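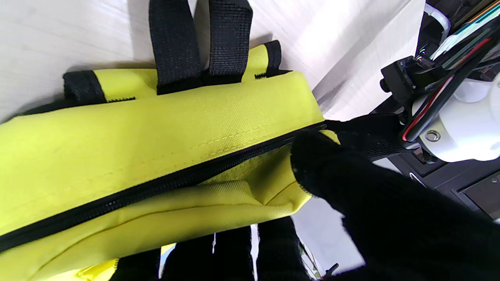
Pesquisar no boletim Digite aqui Buscar

O mês em que o polegar não quis largar

Tempo de leitura: 5 minutos

Quem passou pelo laboratório em abril já deve ter ouvido uma versão desta história no corredor, e como as versões foram crescendo (numa delas a mochila saía voando pela janela, coisa que garantimos não ter acontecido), achamos melhor contar tudo direitinho, com calma, do jeito que gostamos de fazer por aqui. Foi uma falha séria o bastante para parar a bancada do projeto Plurkoslow, felizmente sem ninguém machucado, e aprendemos com ela umas quantas coisas que talvez sirvam aos colegas das outras unidades da Ginier que trabalham com mãos de vários dedos.

Para quem chegou há pouco: o Plurkoslow é o nosso trabalho de manipulação de bolsas, estojos e mochilas, aqueles objetos moles que mudam de forma assim que a gente encosta neles. A tarefa do mês era abrir e fechar zíperes. O robô segura a mochila amarelo-esverdeada pela borda, com o dedo grande por cima, bem ao lado do cursor, e outros dedos apoiando por baixo, e depois trabalha o puxador. Parece simples, e qualquer criança de cinco anos faz isso enquanto conversa, mas levamos quase todo o verão para chegar a uma pega que não amassasse o tecido nem deixasse a bolsa escorregar.

O que aconteceu foi o seguinte. Pouco depois das 15h, numa série de 124 repetições, a de número 109 terminou como todas as outras, com a mão recebendo o comando de abrir. Só que o dedo grande não abriu. Os de baixo começaram a ceder, como deviam, o braço iniciou a subida de sempre, e a mochila subiu junto, pendurada pela borda, dobrando-se por cima do zíper. O programa entendeu que a mesa já estava livre e mandou o pulso girar para a posição de descanso. A colega que acompanhava a série estendeu o braço para amparar a mochila - um gesto que qualquer um de nós teria feito, e é bom dizer isso com todas as letras - e foi nesse instante que percebeu que o giro continuava. Recuou, apertou a parada de emergência e o conjunto travou. A mão dela tinha chegado a uns 10 centímetros do pulso do robô.

Na hora ficamos todos olhando uns para os outros, meio sem jeito, e só depois de um café é que começamos a investigar. A primeira suspeita recaiu sobre a luva. Os dedos usam uma cobertura preta de tecido macio, que nos dá um bom atrito no poliéster, e imaginamos que as fibras pudessem ter se enroscado nos dentes do zíper. Olhamos com lupa, puxamos, esfregamos, e nada. A luva estava um pouco cansada, mas inocente.

O problema estava mais acima, no caminho dos cabos junto ao pulso. Um dos conectores tinha ganhado folga com tantos giros, e em certo ângulo a leitura de posição do dedo grande congelava no último valor recebido. O controlador, por uma decisão nossa que na época pareceu prudente, mantinha a força de aperto sempre que a leitura parava, para o robô não derrubar nada. Ao mesmo tempo, outro pedaço do programa olhava apenas para os dedos de baixo e concluía, todo contente, que o objeto tinha sido solto. Cada parte fazia o que tínhamos pedido, e foi por isso que demoramos dois dias para enxergar o defeito, que só se repetia na bancada quando o pulso passava pelo mesmo ângulo.

Conversamos com a equipe de suporte da Breltent, que nos montou o chicote de cabos, e recebemos um conector com trava e um ramo mais comprido, que dá a volta no pulso com mais sossego. A troca levou uma manhã. Aproveitamos para prender melhor as braçadeiras, que também já pediam atenção, e para anotar na ficha de manutenção uma inspeção do trecho a cada 50 horas de uso. Antes não havia prazo nenhum; olhávamos quando alguém se lembrava, e esse alguém, convenhamos, andava esquecido.

No programa mudamos mais. Agora, se a leitura de qualquer dedo fica parada durante um comando de abertura, o braço não sobe e o pulso não gira: a mão fica onde está, acende o aviso e espera uma pessoa. A confirmação de que o objeto foi solto passou a considerar todos os dedos, e comparamos também o peso sentido no punho antes e depois. Nos testes, desligamos o conector de propósito em vários momentos da pega e o braço ficou quietinho em todos eles. Continuamos repetindo esse ensaio no início de cada turno.

Resta a parte que depende de nós, e que talvez seja a mais difícil. A vontade de salvar o objeto que vai cair é muito forte, mais forte do que qualquer cartaz na parede. Pedimos de coração a todos: deixem cair. Uma mochila no chão se apanha depois. Durante as séries, quem acompanha fica atrás da faixa, com a parada ao alcance da mão, e só se aproxima com o braço travado. A faixa, aliás, foi afastada um bom passo da mesa, e já sabemos que isso atrapalha quem gosta de espiar o zíper de perto, mas vamos ter de nos acostumar.

O relato completo, com os registros da série e as fotos do conector aberto, está na pasta compartilhada da sala Khan, na gaveta virtual de ocorrências. Quem tiver passado por algo parecido, mesmo que tenha sido só um susto pequeno, escreva para a gente, que lemos tudo e respondemos, às vezes com algum atraso. As séries com a mochila recomeçaram, por enquanto em velocidade reduzida, e na próxima edição contamos como anda o estojo de lápis, que tem um zíper bem mais teimoso e já nos tirou algumas horas de sono.

Compartilhamentos: 17 | Comentários: 6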